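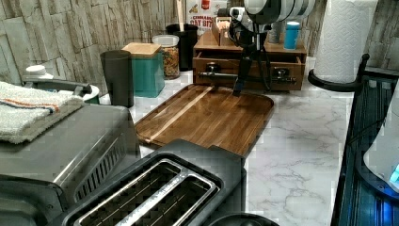 Dollstead, septembre

Figure 1. Plan de travail à veinage de marbre, côté préparation. La planche à découper est posée à plat devant le bloc à deux tiroirs ; la réserve de surface libre se trouve dans la partie droite, en avant.

4. Occupation du plan de travail : bande arrière et aire de préparation

4.1. Définitions

La section précédente traitait des rangements fermés. Nous abordons maintenant les objets qui demeurent sur le plan de travail entre deux préparations, et la manière dont ils délimitent la surface utile. Deux zones sont distinguées. La bande arrière est la portion du plan contiguë au mur, où les objets sont adossés ou alignés. L'aire de préparation est la portion restante, jusqu'au chant avant. La limite entre les deux n'est pas tracée à distance fixe du mur : elle suit le contour avant des objets stationnaires, tel qu'il a été relevé, et varie donc d'une cuisine à l'autre et parfois d'un bout à l'autre d'un même plan.

Ce choix s'écarte de celui d'Ashworth, dont la première grille divisait le plan en deux moitiés égales. Une division fixe facilite les comparaisons de densité, au prix d'un défaut gênant pour notre objet : un meuble d'appoint un peu profond se trouve réparti entre deux zones, et la planche posée devant lui est comptée tantôt avec les réserves, tantôt avec le matériel de préparation. Alfie Ashworth a bien voulu recoder avec nous les cas litigieux selon la limite variable. Les désaccords restants portaient presque tous sur les angles.

On appelle objet stationnaire tout objet trouvé à la même place lors des deux passages de l'enquête Veter, à une largeur de main près. Les autres objets sont dits mobiles. Cette définition n'implique rien quant à l'usage : un flacon utilisé chaque jour et remis à sa place est stationnaire, tandis qu'un moule oublié puis poussé contre le mur entre les deux passages est mobile.

4.2. Corpus et codage

Le corpus comprend 15 cuisines, situées à Dollstead et dans la commune voisine de Gosling. On y a relevé 726 objets, répartis en 16 catégories. Les éléments scellés ou raccordés de façon permanente (évier, plaque encastrée, robinetterie) sont exclus. Les petits appareils électriques sont inclus, branchés ou non, de même que les emballages alimentaires, entamés ou non.

Un contenant et son contenu forment une seule unité lorsque le contenant est conçu pour regrouper : pot à ustensiles, caissette ouverte, panier. Un bloc à tiroirs compte également pour une unité, quel que soit le nombre de ses tiroirs, et ce qu'il porte est codé séparément. Il en résulte un sous-dénombrement des petits articles, que nous jugeons acceptable ici puisque l'analyse porte sur l'encombrement au sol du plan et non sur l'inventaire du ménage. La saisie a été effectuée sous Sosik, avec un champ libre pour la nature du support immédiat.

Le champ « support » s'est révélé plus informatif que prévu. Il prend trois valeurs : support direct sur le plan, support sur un autre objet, appui vertical. La troisième valeur est réservée aux objets minces tenus debout contre le mur ou contre un voisin, dont la stabilité dépend de cet appui. Une boîte de céréales dressée contre un parement d'aspect pierre, comme celle dont l'emballage porte les mots « CINNAMON » et « OAT BITS » (figure 1), relève de cette valeur. Sa base occupe peu de surface, mais la place qu'elle requiert en hauteur exclut tout rangement sous une étagère basse.

4.3. La superposition dans la bande arrière

Le premier résultat concerne l'étagement. Dans les cuisines où un meuble d'appoint est posé sur le plan, sa face supérieure sert de seconde bande arrière, et elle est occupée dans tous les cas relevés. Le bloc à tiroirs de la figure 1 en donne une forme courante : une caissette en bois ouverte y est posée, et à côté d'elle un petit contenant cylindrique et une bouteille bleue. Les objets ainsi placés sont de petit format et de nature hétérogène. Aucun regroupement par fonction ne se dégage à ce niveau, alors qu'il est net pour les ustensiles longs, presque toujours réunis dans un pot.

Deux lectures sont possibles. Selon la première, le dessus du meuble recueille les articles pour lesquels aucun emplacement n'a été prévu, et l'hétérogénéité observée en serait la conséquence directe. Selon la seconde, il s'agit d'un emplacement de choix, visible et situé au-dessus du niveau des éclaboussures, que les occupants attribuent à quelques articles de consultation fréquente. Les entretiens ne permettent pas de trancher. Interrogés sur la raison d'un placement donné, les occupants invoquent l'habitude, et deux d'entre eux ont déplacé l'objet pendant qu'ils répondaient.

La question du tiroir est distincte. Un bloc à tiroirs posé sur le plan suppose un dégagement frontal égal à la course des tiroirs. Ce dégagement n'est pas occupé par le meuble ; il est pourtant soustrait à l'usage dès lors que les tiroirs doivent s'ouvrir. Nous l'avons codé comme surface conditionnelle. Une planche basse peut y séjourner sans gêner l'ouverture si les façades passent au-dessus de son rebord, condition qui doit être vérifiée sur place et que l'on ne peut établir à partir d'une vue seule. Pour la cuisine de la figure 1, nous n'avons donc pas attribué de valeur à cette variable d'après l'image ; la mesure provient de la fiche de relevé.

4.4. Position de la planche à découper

La planche est l'objet dont la position varie le plus. Trois dispositions sont attestées : debout contre le mur, à plat dans l'aire de préparation, à plat en limite de bande arrière. La dernière est celle de la figure 1, où le bord éloigné de la planche avoisine le bloc à tiroirs et le bord proche un grille-pain noir. La planche y est légèrement oblique par rapport au plan. Cette obliquité a été notée dans plusieurs autres cuisines, sans relation avec la forme du plan ni avec celle de la planche.

Les planches à rebord posent un problème de catégorie. Leur contour relevé les rapproche du plateau de service, et rien n'interdit le double usage. Nous avons retenu la désignation donnée par l'occupant lorsqu'elle existait et, à défaut, celle de planche. Les deux termes ont été regroupés dans les tableaux, car la distinction n'a d'effet mesurable ni sur la position ni sur la durée de séjour.

Il convient de séparer la présence de la planche de son coût en surface. À plat, elle retranche du plan sa propre emprise, mais elle constitue elle-même une surface de travail, souvent la seule sur laquelle les occupants acceptent de couper. Debout, elle libère le plan et impose une manipulation supplémentaire au début de chaque préparation. Le calcul usuel de la surface libre, qui déduit toutes les emprises sans discernement, pénalise la première disposition. Nous donnons pour cette raison deux indices : la surface nue, planche déduite, et la surface disponible, planche comprise. L'un et l'autre sont exprimés sur une base de 100 pour le plan entièrement dégagé.

L'écart entre les deux indices est faible sur les grands plans. Il devient notable dans les cuisines en couloir, où une seule planche à plat peut représenter l'essentiel de la surface disponible. Le classement des cuisines selon la surface nue et selon la surface disponible n'est alors plus le même, et les comparaisons publiées sans précision de l'indice employé doivent être lues avec prudence.

4.5. Répartition latérale de la surface libre

La surface libre est rarement distribuée de manière uniforme. Elle tend à former une plage unique, d'un seul côté du groupe d'objets, comme dans la partie droite du plan de la figure 1, où le veinage gris reste le mieux visible. Les intervalles étroits entre objets voisins, bien que comptés dans la surface nue, ne reçoivent pas d'usage observé. Nous proposons de les exclure par un seuil de largeur fixé à celle d'une assiette plate ; l'annexe B donne les valeurs avec et sans seuil.

Le côté où se forme la plage libre dépend en premier lieu de l'évier, puis des prises. Les appareils électriques stationnaires restent à portée de cordon, ce qui fixe autour de chaque prise un petit groupe dont le reste de la disposition s'accommode. La main dominante de l'occupant principal n'a pas montré d'effet, mais le corpus compte trop peu de gauchers pour que ce résultat soit autre chose qu'indicatif.

4.6. Limites

Le relevé a été conduit en plan, à partir des contours au niveau du support. Il ignore les débords en hauteur – manches d'ustensiles, goulots, emballages dressés – qui restreignent pourtant le geste au-dessus de la bande arrière. Un relevé en élévation a été essayé dans une cuisine de Gosling puis abandonné, le parement irrégulier du mur rendant la ligne d'appui difficile à fixer. Les matériaux ont été consignés d'après leur aspect, sans examen ; « marbre » et « pierre » désignent dans ce texte une apparence de surface.

Enfin, le délai entre les deux passages n'a pas été le même partout. Dans les foyers où il a été le plus court, la part d'objets stationnaires est probablement surestimée, et ces foyers sont signalés par un astérisque dans les tableaux de la section 5.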